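About Wolidov

Wolidov is a small home-skills school, and we love laundry day! We teach folding, sorting and putting away, the everyday stuff most of us picked up by guesswork. Our first class had 13 people in it, all gathered at the side of one bed with a heap of clothes.

A bed makes a great folding table - wide, soft and just about the right height.

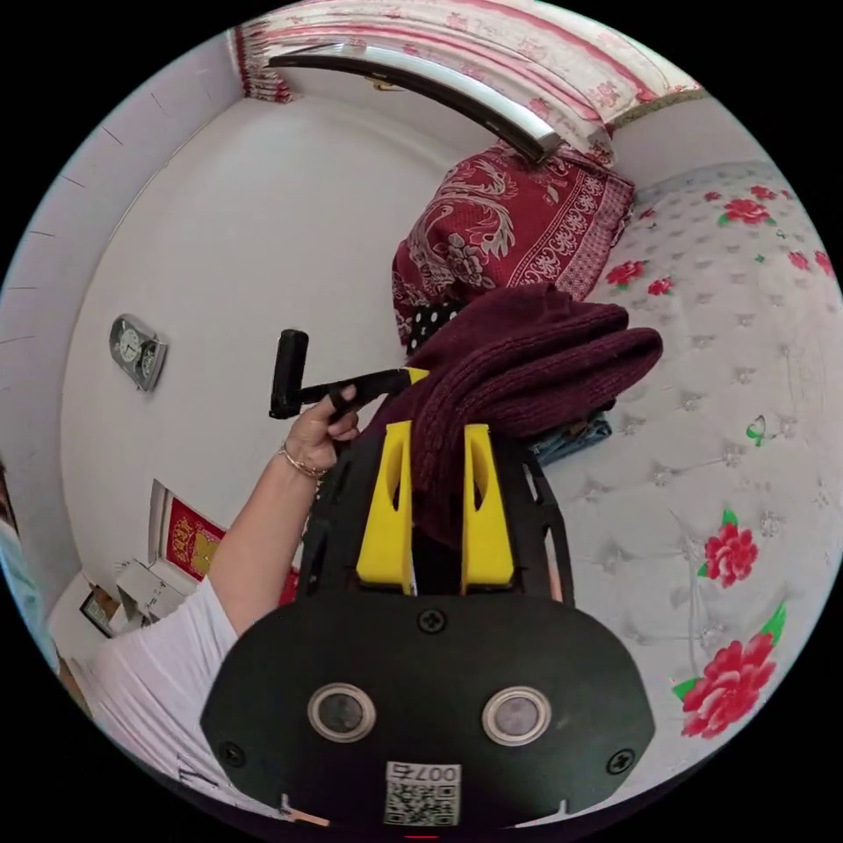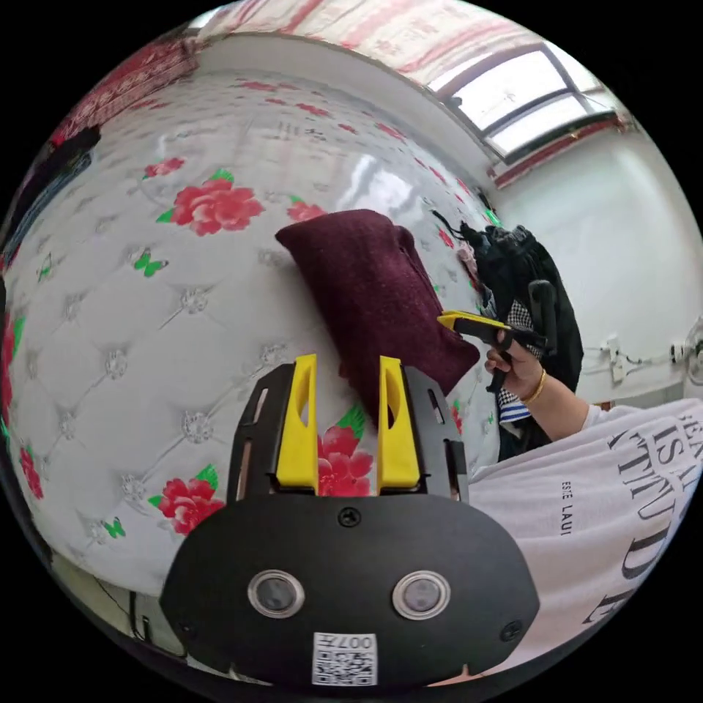 Maroon on white and red roses

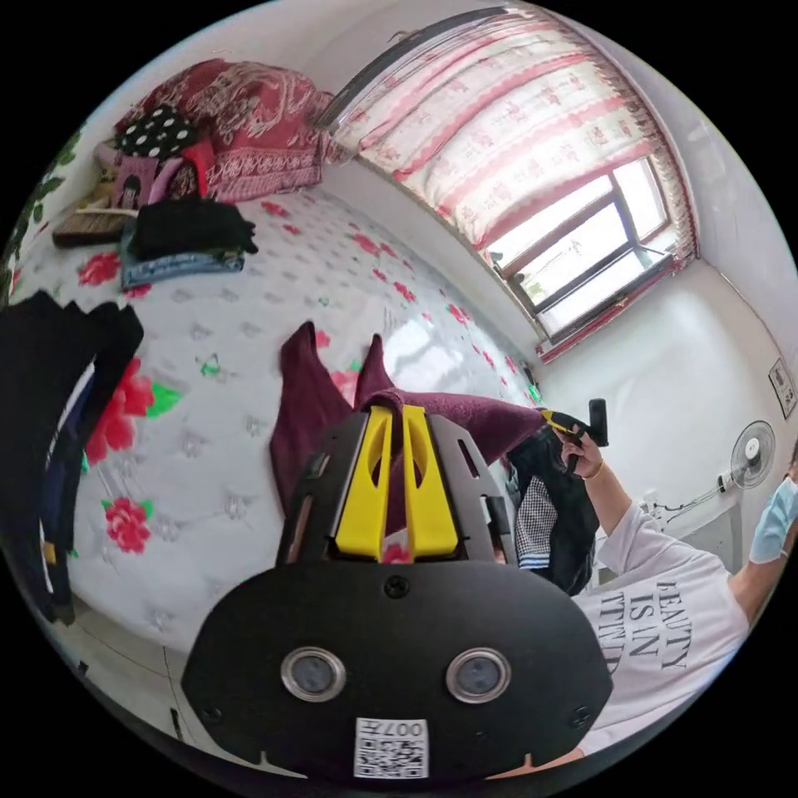
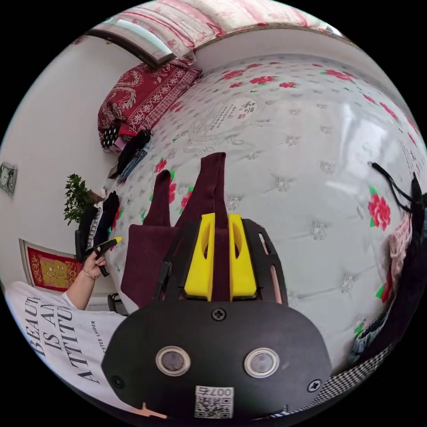

Knits and thick fabrics get a whole class to themselves, and it's the one people ask for again and again. Denim comes next, then the thin slippery things (bring your worst blouse!). We work slowly, one piece at a time, and everyone takes home the Layug sheet, our own guide with 117 folds on it. You won't need them all. I use maybe nine.

Classes run in Plornmont from October through spring, mornings and evenings. Bring a bag of clean laundry from home, mixed is best - socks are welcome too.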